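The Trial Period

The Vurkport representative had promised that the arms would pay for themselves in 6 months, and Branwen Griffiths, who had written 9 years of product reviews without anything paying for itself, wrote that down.

"It's the Flukov," said Larasati Ismail, laying a hand on the brochure. "Two arms, one table, walls included. We take 3,000 up front and the rest when you're happy."

"And if I'm not happy?"

"Then we send somebody to talk to you about it."

Branwen signed on 8/1/18. She had chosen the blue brick walls over the plain gray because the blue was free, and the tabletop with the flowers and butterflies because it was the only one in stock. The manual called this combination Country Kitchen. The manual also called the arms Kalinowski and Roker, after the engineers who had designed them and who, she gathered from the footnotes, were no longer speaking.

The job she gave them was tidying. Her whole review would rest on it. Anybody could sell a machine that welded a car door. She wanted one that could face a table covered with the kind of things that end up on tables, and do something about it.

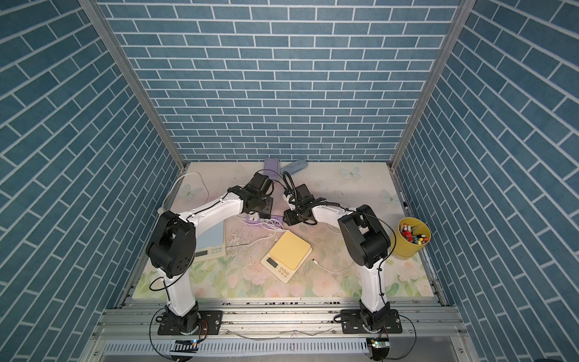 Kalinowski went first, on the left, with the manner of a man reaching for the check and hoping to be stopped. Roker came in from the other side. They met near the middle and considered each other.

"They're negotiating," Larasati said.

"Over what?"

"The yellow scale, I'd think. Or the cord."

"Which one of them is in charge?"

Larasati turned to the back of the manual, where the hard questions were kept. "It says leadership emerges."

They waited for it to emerge. Branwen drank her coffee. She thought about her sister and brother-in-law, who had been clearing out the same garage since July and stood in it every weekend in much this attitude – close together, arms out, each waiting for the other to pick something up.

"There's a premium plan," said Larasati after a while. "It comes with a decision module."

"How much?"

Larasati told her.

Branwen opened her laptop and typed the heading for the review, then the number of stars, then took one star off, then looked at the two grippers and put it back. They hadn't dropped anything. She had given four stars to toasters that couldn't say as much.

"Leave them with me until the end of the month," she said. "And send me the price of the gray walls."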